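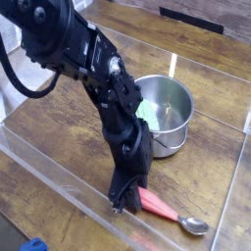 Soder Makers Club - Kitchen Robotics Group

So can a robot help with dinner yet? I get asked this all the time, usually by people who hate doing dishes! My answer this month is still "ask me again in August," but I'm more hopeful than I was.

We've been working on spoons. The arm has to come down to the table, get its fingers around a pink-red handle and take the thing over to a little steel pot, and every bit of that is harder than it sounds. A spoon lying flat gives a gripper almost nothing to get under, and shiny metal confuses the vision software (mine too, before coffee). On Thursday we ran the job 99 times and got six clean scoops - I cheered for every one of them.

Would I let it loose in my own kitchen? Nope. I'd trust it to hand me a spoon if I had all evening. Stirring is next on our list, and after that maybe pouring, if the Gilla software update behaves. Come by the Shetty Street workshop any Thursday after 6 and try the controls yourself.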